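A morning at the Redholm packing plant

The Redholm plant opens its doors to visitors one Sunday a year, and I went mostly because I had been hearing about the new robot line for months and wanted to see who was still standing next to it. The company is Mikwood. It packs flat goods for other people: folders, cutting mats, plastic sleeves, the dull things that fill the bottom shelf of an office store.

We were let in at nine through the loading side. The coffee was free and the parking was not. There was a short talk with slides, and the slides said that 929 cartons leave the building on a good shift and that the robots have "freed up" people for better work. I wrote down the word freed and put a box around it.

Then we walked. The old hall still has hand stations, eighteen feet apart, with rubber mats worn through where people stand. A woman there has been at it since before the first conveyor went in. I asked what the better work was. She said that in her case it was the same work plus a tablet. When an arm drops something or grabs two sheets at once, the tablet buzzes, and she walks over, clears it, and presses a button. On a bad day she makes that walk 39 times. She knows the figure because the tablet keeps it, and so does her supervisor.

That last part was missing from the slides.

The new hall is quieter than I expected. The arms come from a supplier called Cokus, and the software that teaches them is named Zakaria. A young technician gave us that section of the tour and was fair about it, I thought. He said flat items are harder than boxes. They overlap, they slide, and the edge you need to pick up is the one lying against the table. He said new picks get worked out on a computer before they go to the floor, so the mistakes happen where they don't cost product.

I can believe that. I would also like to know what happens to the time it saves. Before the change, setting up a new item took a crew half a day, and the crew had a say in it. They would try the layout, complain, move a bin, and try again. Now the layout arrives finished. One packer told me he'd asked to have a chute lowered four inches and was told it would mean redoing the model. He still reaches up for it. 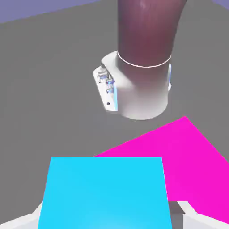 Do the packers get any say in how a new pick is set up?

They can send a comment through the tablet once the pick is live, but they have no part in the planning before that.

Pay was the other subject people brought up without being asked. Mikwood says that almost 80 workers have gone through retraining, and there is a certificate on the wall by the break room to go with it. The course is two afternoons. The hourly rate goes up by a small amount while you hold a line assistant post, and goes back down if you are moved off it. Two people on my tour who work there had been moved off it.

To be fair to the place, the lifting is lighter. Everybody agreed on that, including the ones who agreed on nothing else. The pallet end used to ruin backs, and it has a machine on it now that no one misses doing the work of. If the whole project had been that machine I'd be writing a different report.

At the end we got a question period of ten minutes. Someone asked how many people worked in the building before the arms and how many work there today. The answer to the first half was 280. The answer to the second half was that staffing varies with the season. I asked for a number from the same month in both years and was given an email address.

I have written to it. The tour ends at the gift table, where you can take home a cutting mat in your choice of blue or green.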